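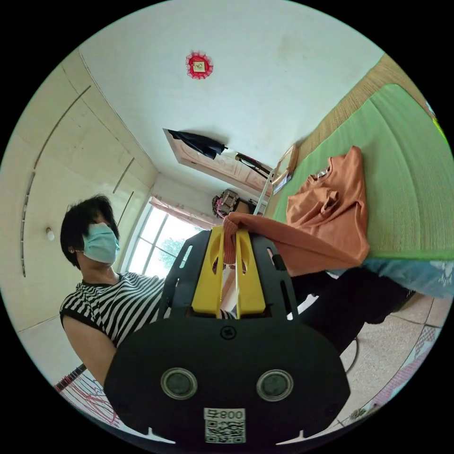 Gripper 008 with the orange-brown garment, beside the bed

Magbanua Robotics Club
Minutes of the Regular Meeting

Chair: Jomar Agbayani
Minutes: Felicidad Espiritu

Jomar opened the meeting and thanked everybody for coming out on a school night, and especially the parents who stayed on to listen (you are always welcome, and so are your snacks!). The minutes of the last meeting were read and accepted with one fix: the spring showcase at Vunham is in April, and I had written it down as being this fall. Sorry to anyone who went home and started packing.

1. Laundry project

Most of the evening went to this one, and I think we could have gone on another hour. The clothes group went over their practice with the hand-held gripper. The plan is still to gather plenty of examples of a person picking up, carrying and folding ordinary clothes at home, and to start teaching the arm from those once we have enough that we trust. India told us that T-shirts are harder than she expected, and that she now looks at the collar first and decides where to pinch from there. Several heads nodded.

There was a long and friendly talk about how much cloth to take between the fingers. One side likes a small pinch right at the edge, the other likes to gather more of it and hold on. We agreed to try both ways on the same shirt and compare them before anyone changes the practice sheet.
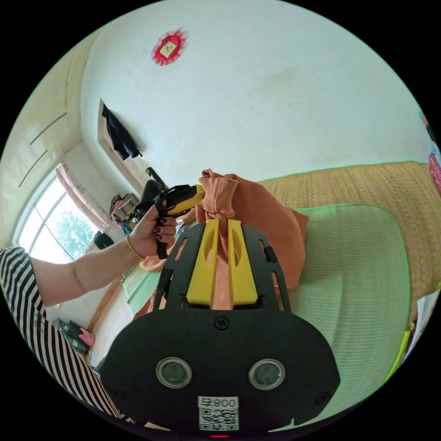 Yellow fingers closed on the top of a knit garment

Jomar asked that everyone write the gripper number on the log sheet before starting, even when it feels silly because there is only one on the table. Two logs from last month came in with no number and we had a merry time working out which was which. The new members were also reminded to go slower than feels natural, particularly on the way down.

2. Pekberg Challenge

Felicidad (that's me) reported that our entry form for Pekberg has gone in. We are down for the household tasks class, and the rules allow 12 garments per team, which we may choose ourselves. There was some excitement over this and a good many suggestions, including a bathrobe. Jomar will write and ask whether knits count, as the rule book only says "everyday clothing."
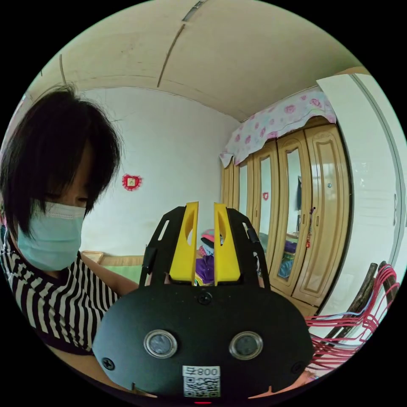
Page last updated: September 27, 2018

3. Money

We have 700 dollars in the account after the bake sale, and a very big thank you to all who baked and all who bought. It was moved and seconded that we set part of it aside for spare fingers and screws. Carried. The question of club shirts came up again and was put off again, with the usual groans.

4. Practice homes

We talked for a while about where to hold the next sessions. Bedrooms have been good to us, with a bed to fold on and real clothes to work with, but the group would like more variety before we call the collection finished. Different beds, different light, different piles of clothes. If your family would be willing to have two of us over for an afternoon, please speak to Jomar or put your name on the sheet by the door.
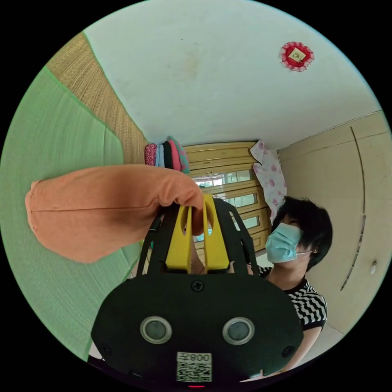 Anyone hosting should know that we bring our own gripper and log sheets and put the clothes back as we found them, or a little neater if the folding goes well. India offered to go along with first-time hosts and show how a session runs, which was gratefully accepted.

5. Other business

The small parts drawers need sorting. India and Jomar will come in early next time to make a start, and help would be lovely.

Somebody left a blue water bottle at the last meeting. It is on my desk.

The meeting closed with cookies. Next agenda items to me, please, on paper or by email.

Respectfully submitted,
Felicidad Espiritu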